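November, Mahfuz Pathirana

3.2 Obst und Gemüse auf der Sortierfläche

Wer je einen gemischten Einkauf auf dem Küchentisch ausgebreitet hat, kennt das kleine, durchaus angenehme Zögern: Gehört die Paprika nun nach der Farbe oder nach der Sorte weggelegt? Im Gerndale-Bestand, den wir sehr liebgewonnen haben, bleibt gerade diese Frage reizvoll, denn Rot und Gelb kehren bei ganz verschiedenen Früchten wieder (vgl. Abb. 9).

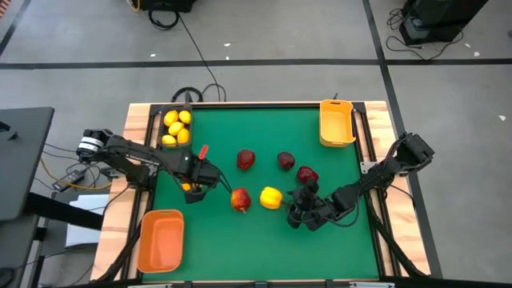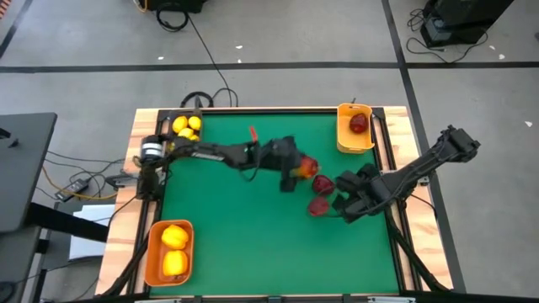
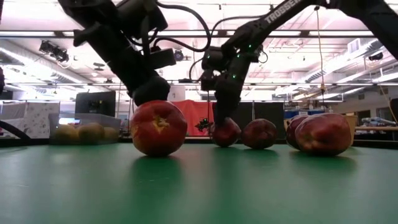
Abb. 9: Obst und Gemüse auf grüner Arbeitsfläche.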